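Vanalell Student Robotics Project: Frequently Asked Questions

Last updated Wednesday, May 25, 2022

Who can join?

Any student registered on a full-time course, in any department. You need to have written a program of some kind before. Previous work with robots is not required. Places are limited to 12 per year and are given out in September.

Who runs it?

Deirdre Coughlan supervises the project and signs off marks. Amândio Figueiredo looks after the simulator and the lab machines. Questions about code go to him first.

What is the task?

Pick and place in simulation. The arm must find a named item on a table, pick it up and put it down inside the target area. The item set is fruit and vegetables, banana and potato among them. Teams write the perception and grasp planning parts. Motion control is supplied and must not be changed.

Why food and not blocks?

Blocks have flat, parallel faces, and a fixed grasp rule will deal with most of them. A banana has to be approached according to its curve and the way it is lying. A potato has no obvious axis, so an estimate of its long side may be wrong by a large angle.

Does the table always look the same?

No. The surface, the lighting and the position of the items change between scenes. Code that relies on a fixed background colour will fail on part of the test set.

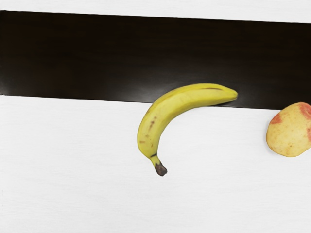 Items may also lie across a change of surface colour, or be only partly inside the view. Both cases are counted in the score. If your segmentation splits an item at a colour boundary, check the threshold step before you touch the grasp planner. A partly visible item should be reported with a low confidence value. Do not drop it from the list.

How is the work scored?

Each team's code is run on 100 scenes that were not released beforehand. A scene is passed if the correct item ends up in the target area and stays there for 2 seconds. There are no half points. The report is marked separately.

Can we use a trained model?

Yes, provided the weights are submitted with the code and the whole package runs offline on the lab machines. State in the report what data was used for training.

The simulator closes on start-up. What should I do?

Delete the cached scene folder and start it again. If it still closes, send the log file to Amândio Figueiredo. Screenshots of the error window are not enough.

Can I change teams?

Up to the first code review, with the agreement of both teams. After that, no.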